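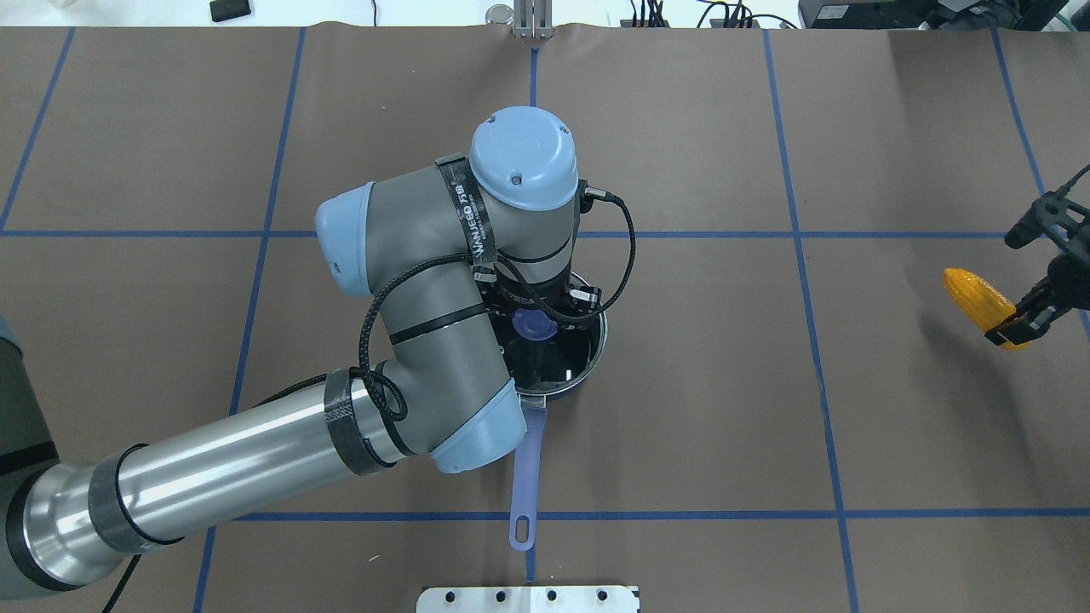

Photo: Bhavana Thomas

Cutdale observation wheel – is the combined ticket worth it?

Posted by harbor_kit, 2021-06-06

We're taking my mother to Cutdale for two nights and she wants to ride the big wheel by the river. The website sells a plain ticket and a combined one that includes the Drutier gardens next door. I can't work out whether you have to do both on the same day. Also, she uses a cane and can't stand in line very long. Is there anywhere to sit while you wait, and does the wheel stop for people to get on? Last thing – we'd be coming by train from Edmont, so is it a walk from the station or should we plan on a cab?

Bhavana Thomas

I've been up twice, most recently in January. The combined ticket was good for the gardens on the following day too, but the wheel part was tied to the time slot you picked. Check the small print when you book in case that has changed.

The wheel doesn't normally stop. It turns slowly and you step on from a flat platform. If you tell the staff at the gate that someone needs more time, they'll hold it. They did this for my uncle without any fuss. There are benches along the wall to the left of the ticket office, and he sat there while I kept our place in line. Once you're in the cabin there's a bench down the middle. One full turn took 13 minutes when we went.

From the station it's mostly flat but there is a footbridge with steps. The way around it adds a fair bit. With a cane I'd take a cab or the number 5 bus, which stops right at the garden gate.

dockside3683

Go late in the day, the line is shorter. Don't bother with the cafe.

Durán

I'd skip the combined ticket unless she really likes roses. The gardens are pleasant but a lot of the paths are loose gravel, and my wife found that hard going after her knee operation. The riverside walk on the other side of the wheel is paved and free.

One correction to the post further up: the bus doesn't run in the evening, so have a cab number with you if you book a sunset slot. They also close the wheel in high wind. We got moved to the next morning and had to ask for a refund because our train was at nine. It came through in a week.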